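Search this site Go

Print this page | E-mail this story
Shares 182 | Comments 3

DRODVILLE – Robot arms learn cabinet work from hand-held grippers, Laaksonen group reports

For release Monday, 9 a.m.

The Laaksonen group in Drodville today put out results from its cabinet study. Short version: people do the task with a gripper in each hand, the motion gets recorded, a two-arm robot learns from the recordings. No robot needed on site while recording.

Trained on 942 recordings, all done by people working at metal cabinets and shelving. The robot was then given 700 test runs at the group's Disotbridge lab, on three jobs – opening a door, reaching to the back of a shelf, closing up again. Door opening went best. Reaching deep into a compartment was the hard one, and stil is.

What changed from last year's method: both hands are now tracked together, so the timing between left and right is kept. Earlier version treated them seperately and the arms got in each other's way.

Tracking uses printed markers on cubes fixed to the grippers. Camera sits at head height and looks down past the hands. 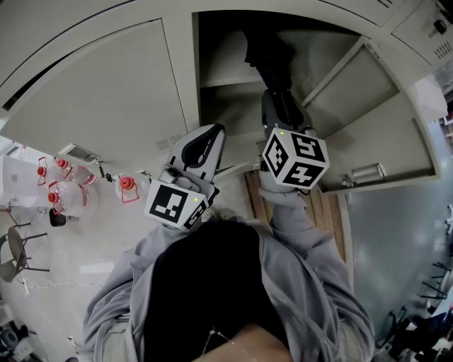 Recording with two hand-held grippers at an open cabinet. Marker cubes are the white blocks. Photo: Laaksonen group

Next up is a second round in Prorkville, with different cabinets and narrower shelves. Starts in December. Recordings and training code will be posted after that round is checked – no date yet.

Press questions to the Drodville office, mornings best. Lab visits at Disotbridge by request.

Print | E-mail | Share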